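Cuaderno del taller, Dradcombe
18 dic 2024

Hoy por fin tocó repasar las reglas de la celda de empuje. Las teníamos repartidas entre una hoja pegada a la puerta, dos correos de septiembre y lo que cada uno se acordaba. Ahora están en un solo sitio, y me ha gustado mucho más de lo que esperaba: ¡se entiende!

Lo primero, velocidad. En modo manual nos quedamos muy por debajo del límite de 250 mm/s que marca la norma para velocidad reducida. Nuestro tope con una persona cerca pasa a ser 100 mm/s, medido en la punta de la herramienta y no en la brida. Con una varilla larga la diferencia se nota en cuanto gira la muñeca, y la versión vieja no decía dónde se medía.

Segundo, la altura de la punta. Regla nueva: el cero se toma con el tablero montado y los tornillos apretados, nunca sobre la mesa. Si se cambia o se gira el tablero, cero otra vez. La madera no es igual de plana en todas partes (tomé medidas con el comparador y la esquina trasera izquierda da 0,4 mm más que el centro), así que el margen lo fija el punto más alto. El script de Anozie ya pide el valor antes de arrancar y no deja seguir con el campo vacío. Una maravilla.

Tercero, el registro de paradas. Desde septiembre llevamos 269 sesiones apuntadas y 41 tienen alguna parada de protección. De esas, 23 fueron por exceso de fuerza vertical, casi todas el mismo día de cambiar de herramienta. Es decir, que el punto anterior se paga solo. Las demás son un revoltijo: seta pulsada por precaución, pérdida de red, una que sigue sin causa. Propongo que «sin causa» sea una casilla válida, porque si no la gente escribe «red» y luego no hay quien saque nada en limpio.

Cuarto, colocación de piezas. Se ponen con el brazo parado y el mando en la mano de quien las coloca. Pueden ir juntas, tocándose, y cerca de la varilla si el ensayo lo pide, pero la franja delantera del tablero se deja libre al empezar.

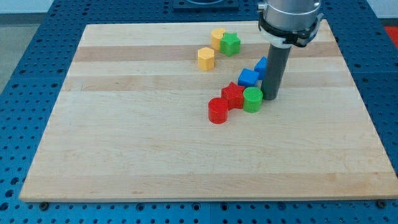

Los de Ostitz usan una cuadrícula impresa y lo dejan todo en posiciones fijas. Para comparar controladores es estupendo, lo reconozco, pero a nosotros nos interesa que los empujes salgan de disposiciones variadas. Me quedo con una idea suya: anotar forma y color de cada bloque en la ficha, con nombres cerrados (estrella, cilindro, cubo, hexágono). Se acabó lo de «la flor» y «el redondo».

Quinto, la abrazadera de la herramienta. Apriete con dinamométrica, marca de rotulador entre anillo y carcasa, y vistazo a la marca antes de cada sesión. Si se ha movido, se para y se apunta. La hoja de Zokport da el par para la varilla corta; falta confirmar el de la larga.

Pendiente:
- pedir a Zokport el par de la varilla larga
- pasar la evaluación de riesgos a la plantilla nueva, el apartado de atrapamiento está cojo
- plastificar las reglas, letra grande, una cara
- repetir el cero con el tablero girado 180 grados y guardar los dos valores

Si alguien ve algo raro en los puntos dos o cinco, que lo escriba aquí debajo con lápiz y lo miramos antes de plastificar.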